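双臂协作任务规划小组 组会纪要
时间:2022年7月10日 地点:Clilenville 实验楼二层
出席:Mateja Dimitrov(主持)、Ross Rankin、Hanneke Kramer、Ayanda Steyn 缺席:Mercy Massawe(已提前请假,书面意见见第四项) 记录:Ayanda Steyn

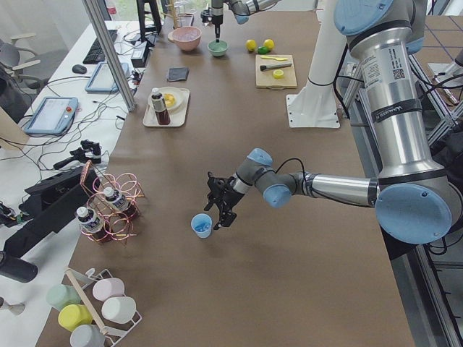 一、Lakatos 方法的进展(Mateja)
Mateja 首先说明 Lakatos 方法目前的状态。这个方法的主要想法是:两只手臂不共用一个总的规划器,每只手臂各自规划,但是在动作开始之前要向对方“预订”一块空间。预订的空间用时间段来标记,如果两个预订发生重叠,那么后提出的一方需要等待,或者重新选择目标。她认为厨房类的桌面最适合检验这个方法,物体种类比较多,高度也不一样。较近的手臂在蓝色小杯子的上方,另一只手臂的夹爪在浅绿色的碗上方朝下,桌上还放着切菜板和水果,这两个位置按照现在的预订规则属于“相邻但不重叠”,两只手臂都不需要等待。她指出,旧规则会把这种情况也判断为冲突,所以旧规则下等待时间很长。

Hanneke 问,相邻的判断是按照夹爪的位置,还是按照整条手臂的体积。Mateja 回答是整条手臂,包括前臂和肘部。前臂横着伸过桌子的时候,占用的空间比夹爪大很多,这是上一版没有处理好的地方。新版本把前臂分成几段胶囊形状来计算,计算的速度可以接受。

二、实验结果(Ross)
Ross 报告了到本周为止的数据。一共完成了2,607次取放动作,其中588次动作触发了预订冲突,需要一方等待或者重新选择目标。所有冲突里面,有13次是两只手臂互相等待,程序没有办法自己恢复,只能由操作人员在示教器上停止,然后重新开始。他把这13次的日志都看过了,分成两类原因:

第一类:两只手臂都已经拿着物体,并且各自的放置位置都在对方预订的空间里。这时候“后提出的一方等待”的规则不起作用,因为双方都不愿意释放自己的预订。
第二类:预订的时间段过期,但是手臂还没有离开。Ross 认为这是速度限制造成的。靠近桌面时手臂会降速,而预订的时间是按照正常速度来估计的。

Mateja 觉得第二类比较容易修改,只要在估计时间的时候使用真实的速度曲线。第一类需要讨论。她提出可以增加一个“让路动作”,就是让其中一只手臂带着物体先抬高,退到一个安全的姿态。Hanneke 不太同意,她说如果手里拿着的是装了液体的杯子,抬高和后退会增加洒出来的危险。讨论之后,大家同意先在空的杯子和水果上试验让路动作,装液体的情况以后再考虑。

Ross 另外提醒,现在的结果只能说明冲突的处理,不能说明抓取的质量。抓取失败的次数是分开统计的,这次没有整理完,他请大家不要在对外的材料里把两个数字放在一起。

三、与 Pluvach 的比较(Hanneke)
Hanneke 介绍了比较实验的设计。作为对照的 Pluvach 是我们以前写的集中式规划器,一个程序同时计算两只手臂的轨迹。优点是不会发生互相等待,缺点是任务变多以后计算时间增长得很快,而且只要一只手臂的目标改变,全部都要重新计算。

她建议两种方法使用同样的物体摆放和同样的任务顺序。现在的困难是每次摆放都靠人手恢复,位置会有一点偏差。Ayanda 建议在牛皮纸上画出物体底部的轮廓线,恢复的时候对准就可以。Ross 担心线条会影响视觉识别,Hanneke 说可以用颜色很浅的铅笔,她会先做一个小的测试,看识别的结果有没有变化。

关于比较的指标,会上没有完全达成一致。Mateja 希望以任务总时间为主,Hanneke 希望同时报告每只手臂的空闲比例。她的理由是总时间受最慢的一步影响太大,看不出两只手臂是不是真的在同时工作。暂时决定两个指标都记录,写论文的时候再选择。

四、Mercy 的书面意见
Mercy 在邮件里提出两点,由 Mateja 代为宣读。
1. 预订信息现在通过 Stundum 模块传递,这个模块的日志没有记录消息的到达时间,只记录了发送时间。如果有网络延迟,从日志里看不出来。她希望在下一轮实验之前补上。
2. 她对“后提出的一方等待”这个规则的公平性有疑问。如果一只手臂的任务总是比较短,它提出预订的次数就比较多,另一只手臂可能长时间得不到空间。她建议给等待时间长的一方提高优先级。
第一点大家都同意。第二点 Ross 说在现有的数据里没有看到明显的这种情况,但是任务的分配目前比较平均,所以也不能排除。Hanneke 会在比较实验里加入一组不平均的任务。

五、其他事项
切菜的任务暂时不放进自动运行的列表。刀具的抓取姿态还没有经过安全检查,Ayanda 会联系安全负责人约时间。
桌面上的牛皮纸更换之后,需要重新做一次桌面高度的标定。上次更换后忘记了这一步,有半天的数据不能使用。请每位操作人员在记录表里写明更换的日期。
论文的初稿计划在九月完成,方法部分由 Mateja 写,实验部分由 Ross 和 Hanneke 一起写。

六、待办
Mateja:修改预订时间的估计方法;写出让路动作的第一个版本。
Ross:整理抓取失败的统计;把互相等待的日志放到共享文件夹,并加上分类说明。
Hanneke:测试铅笔轮廓线对识别的影响;准备不平均的任务组。
Mercy:在 Stundum 的日志里增加到达时间。
Ayanda:联系刀具的安全检查;更新标定的操作说明。

下次会议的时间等 Mercy 回来以后再确定。对本纪要有不同意见的,请直接回复给记录人。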